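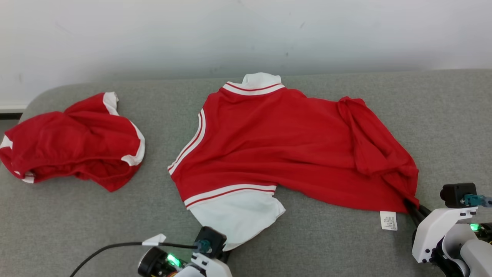 From: Macarena Herrera
To: gostby-dev
Subject: Re: [gostby-dev] grasp point selection on two-layer edges, chunk boundary jitter

On the July thread, Irkov wrote:

> We are still seeing the policy close on the top layer only when the
> hem is doubled over. The wrist view looks fine to me at the moment of
> closing. Is this a perception problem or is the planner handing over
> a bad approach height? Also, could someone confirm whether the chunk
> length is still 100 in the release branch? The config and the README
> disagree.
>
> Second question, less urgent. Tirititz drops the head camera stream
> when both wrist streams are on. Is there a known workaround?

Taking the chunk length first. It is 100 in the release branch. The README is wrong and I have a patch for it. The value in configs/fold_base is only read if you start the policy server without a checkpoint, which you should not be doing outside of unit tests. When a checkpoint is loaded, the value stored in it wins and the config is ignored without a warning. I would like a warning there. Patch welcome.

On the grasp itself: I think it is both, but mostly approach height. I went through the logs of our jersey runs with the replay tool and compared the commanded fingertip height with the surface estimate at close. In the cases where only the top layer was taken, the command was above the fold line and the jaws started closing before the descent finished. The perception side had the edge in the right place in the image. What it did not have was any idea of how many layers were there.

The edge detector was trained on single-layer hems, flat, on a plain background. A folded strip with a shadowed crease next to it gives two parallel responses, and the non-maximum suppression keeps whichever is stronger. On red knit under soft light that is usually the crease, so the target lands on the inside of the fold.

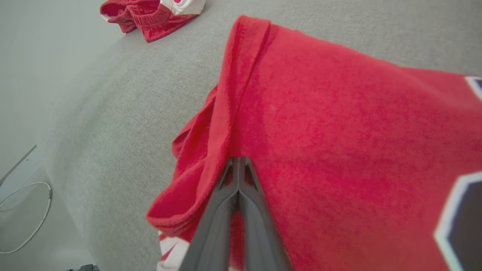
There are two changes in my branch (layer-edge) that address this.

1. The suppression radius is now given in millimeters and converted per camera using the current wrist height. Before, it was a fixed pixel count, which made sense for the head camera and nowhere else. Both responses now survive at close range and are passed on as a pair.

2. The planner accepts an edge pair and puts the approach on the outer one, with the descent gated on completion. The close command is held until the z error is under 2 mm or the timeout expires. If the timeout expires the attempt is marked as failed and the arm backs off along the approach vector. It does not retry on its own.

I ran 46 attempts on the same two garment types with the new gate and the old detector, to separate the effects. Early closing is gone, as you would expect from a gate. Wrong-edge targets were unchanged. I have not finished the runs with both changes on, so please do not quote any success rate for the branch yet.

Printed areas are a separate matter. Number and logo prints with a thick light outline on a dark shape produce strong straight edges, and the detector likes them. Domínguez suggested masking anything that lies inside the garment segmentation by more than a set margin. That works for prints in the middle of a panel and fails when a print is close to a fold. I have left it behind a flag, off by default.

About chunk boundaries, which your subject line mentions and your message does not: if you see a jump in the wrist when a new chunk arrives, check the timestamp on the observation before you touch the blending weights. We had observations that were stale by the full inference time, and the blend was hiding it. Issue 316 has the plots. The fix is to index into the new chunk by elapsed time and discard the steps that are already past. It is merged on main and not in the release branch.

For the dropped stream in Tirititz, the recorder opens all cameras on one thread and gives up on the last one to answer. The head camera is last in the default list. Moving it to the top of the list gets you the head stream back but can cost you a wrist stream instead, so it only helps if you can do without one. Opening each device on its own thread fixes it for us. That change touches the sync code and needs review from someone who knows how the ring buffer is supposed to behave at shutdown.

If you can send me one of your failing logs, include the raw z commands and the planner trace. The default export leaves out the trace; use the full export option.

Macarena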